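The man who gives old shirts a second life

Umesh Bhatia puts the kettle on before he has even asked my name, and by the time I have got my coat off there is a plate of ginger biscuits in front of me and a collar in my hand. "Feel that," he says. "Go on, run your thumb along the fold. That is where they all go first, every one of them."

He has been mending clothes for a living since he gave up his job at Ferent, the curtain firm, where he spent 10 years cutting linings. Now he works from the back bedroom of his house, under a skylight, with two sewing machines and a radio that only seems to get the cricket. People find him by word of mouth, mostly, and through the Saturday market, where he takes in work from a folding table beside the cheese van.

I ask what people bring him and he laughs for quite a long time. "Shirts! It's always shirts. Trousers they will throw away, I don't know why, but a man will keep a shirt for years after his wife has told him to get rid of it." The commonest job is turning a collar, where the worn side is unpicked, flipped over and stitched back so that the good side shows. His grandmother taught him when he was a boy, and he still does the unpicking by hand, with a little blade he won't let me touch.

He keeps a tally in a blue exercise book, and when I visit in April it stands at 1,220 garments. The last entry is a school blazer. "The lining was in ribbons," he says, turning the page round so that I can read his notes, which run to half a side and include a small drawing of the pocket.

We get on to washing, a subject on which he has a great many opinions. He thinks most of us wash our clothes too often and too hot, and he would like us all to stop using so much powder. Ironing he is gentler about. "If you like a crease, have a crease. I won't come round and check." What he does mind is a shirt being pulled off over the head with the buttons still done up, and he gets quite pink telling me about it.
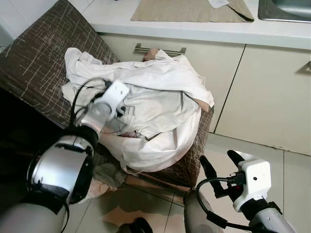
White cotton or otherwise, the chair gets it first.

His prices have hardly moved, and a turned collar is still less than a new shirt in most shops. Could he charge more? He supposes so, and offers me another biscuit. His daughter Devia has been on at him to put up a proper price list, and he has got as far as buying the card.

When I leave he walks me to the gate and notices, halfway down the path, that my cuff button is hanging by a thread. We go back in. The kettle goes on again.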